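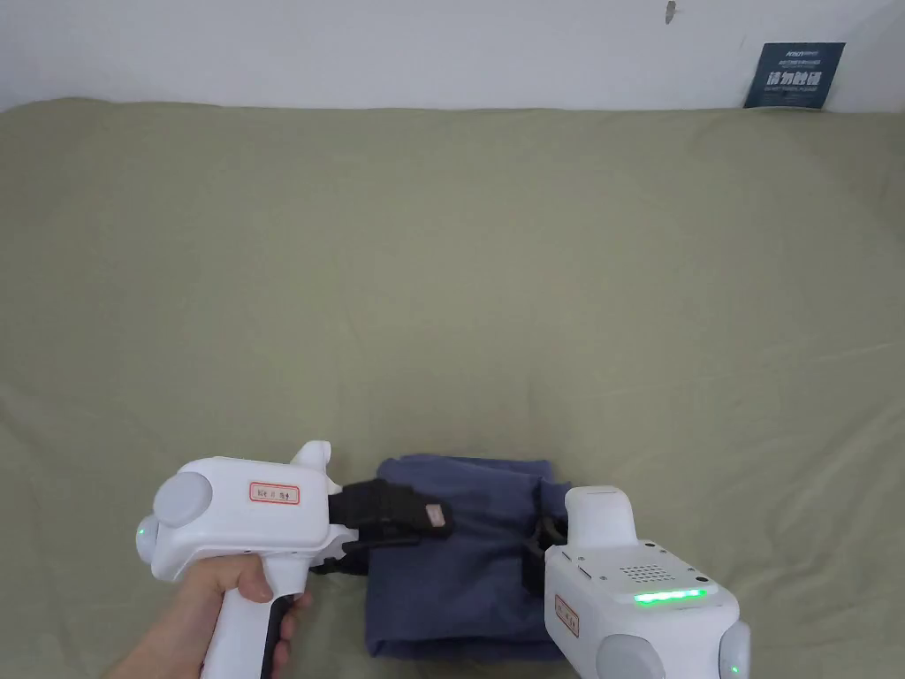

Mohamedi asked, before the chair had sat down, whether the left gripper's jaws had been re-shimmed or merely looked at. The minutes of the last meeting said "attended to". The meeting agreed that this covered both, and that the phrase would be retired.

Drircombe Folding Cell: Maintenance Meeting
Dec 28, 2018

Search minutes Go Advanced

1. Matters arising
Jaw play on the left handheld unit measured and corrected. The pads had been fitted by someone with strong glue and weak eyesight. New pads on order from Nulleo under job 1346, which Nulleo describes as "progressing". It was progressing in the last minutes too.

2. Trigger return
The right unit's trigger is sluggish after a long spell on heavy cloth. Lint in the pivot, again. To be brushed out at the end of every shift, and the brush to be put back on its hook. Oil is not to be used. The person who used oil knows about the oil.

3. Calibration
Both units to be zeroed with jaws fully closed and nothing between them. Record 1881 failed because a sock was between them. Mohamedi wished it noted that the sock passed every other check.
Agreed: 2 closures before each session, readings written down at the time and not from memory over lunch.

4. Folding surface
The green sheet creeps towards the operator as the day goes on. Clips were proposed. Clips were opposed, on the grounds that the grippers would pick them up. Tape to be tried until February.

5. Skotine software
Update held over. The release note runs to 99 items and the jaw offset fault is not among them. Skotine to be asked once more, in plainer words.

6. Spares
One trigger spring in the drawer. The spares list says four. List to be corrected, as this is cheaper than springs.

7. Any other business
The kettle was raised and ruled to be outside the cell.

Actions: pads, Mohamedi to chase; tape, day shift; letter to Skotine, chair.

Last updated: after corrections to item 3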